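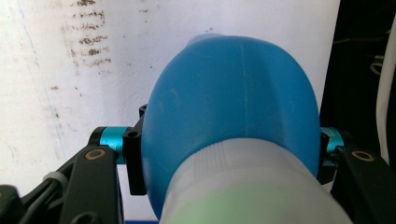 A blue plastic bottle, a bit scuffed.

Varico bus dispute: where we're up to

Members at the Varico depots will have noticed that the company has found its printer again. After seven weeks without a reply to our log of claims, there was a four-page letter on every noticeboard by the start of the early shift, including the noticeboard in the wash bay that has had the same lost glasses poster on it since before the last agreement.

The letter says Varico "values an open conversation". We value one too, and we've been having it mostly with ourselves.

For those who threw theirs out with the roster, the offer is 2 per cent in the first year, the same in the second, and a one-off payment of $1000 before tax if the agreement is voted up by the end of December. There is no back pay. The payment goes to full-timers only, with part-timers and casuals invited to enjoy the goodwill. It doesn't go onto the base rate, so it does nothing for your super, your overtime or your leave loading, and by the following Christmas it will have gone wherever such payments go.

The money isn't the part most of you have been ringing the office over, though. The calls are nearly all about split shifts.

Under the current agreement a split shift can't have a gap of more than three hours in the middle. Varico wants to take that to five. On paper the gap is your own time, to be used as you please. If you live in Cesach and drive out of the Fondum depot, what you please is to sit in the meal room, because by the time you've driven home and found a park it's nearly time to turn around. The company's letter describes this as "greater flexibility across the day". The chairs in the Fondum meal room have no flexibility at all, and one of them has no back.

We asked at the last meeting whether the longer gap would be paid at any rate, even a small one. The answer was that this would be "inconsistent with the model". We asked to see the model. We were told it was a consultant's model and would need to be requested from the consultant. We have requested it. The request has been acknowledged by an automatic reply wishing us a great day.

The result of the ballot

The protected action ballot closed with 303 members voting yes and 40 voting no. Thank you to everybody who voted, including those who voted no and rang up to explain it at length. The points made about school runs were fair and have changed what we're doing first.

What's happening now

The following bans have been notified and are in place at both Fondum and Saha Road until further notice:

No overtime past the rostered finish, except to complete a run already under way. If you're on the road with passengers, finish the run.

No higher duties. If a supervisor's desk is empty, it can stay empty.

No filling in the customer feedback tablet at the end of shift. Varico says the tablet is vital. It was also vital in March, when it was flat for three weeks.

Union badges may be worn on uniform. One badge, please. We've had a question about a member wearing eleven, and while the spirit is admired, the notice says "a badge".

School services are running as normal, and so are the dialysis and hospital routes. Nothing in the bans touches them and nothing will without another members' meeting. If a supervisor tells you otherwise, or tells parents otherwise, write down the time and the words used and send them in.

Fares are still being collected for now. We did notify a ban on that and then held it back for the next stage. A few of you have already told passengers the rides are free. Please stop telling them, as they're very disappointed when they get to the next bus.

If you're told your pay will be docked

Varico has to give you written notice before docking pay for a partial ban, and the notice has to say which ban and how much. A tap on the shoulder in the yard doesn't count. A text with a frowning face doesn't count either, and we now have a copy of one on file. Ask for it in writing, say nothing clever, and call the office. Keep your payslips for the whole period. A photo of each one on your phone will do.

Delegates have hardship forms. There's some money in the fund, though it's small, and it goes first to households with two Varico wages coming in.

Next meetings

The company has agreed to meet again next week, at its own offices this time, where parking is by arrangement and the arrangement is that there isn't any. We'll be putting back the same position on split shifts: the gap stays at three hours, or the time past three hours is paid. On wages we'll listen to a better number than the one in the letter. We've said we will meet on any day and at any hour, and as most of the bargaining team start at 4.40 am, that offer was received with less enthusiasm than we'd hoped.

Members' meetings will be held at both depots after that, with one at the end of the morning peak and one in the evening so the late crews can get there. Times will go up on the noticeboards as soon as rooms are booked. If you're mid-split, you'll be there anyway.

Part-timers and casuals are covered by the bans and are welcome at the meetings. Bring a chair to Fondum.

Contact the branch office | Update your details | © Bus Division Newsletter | Back to top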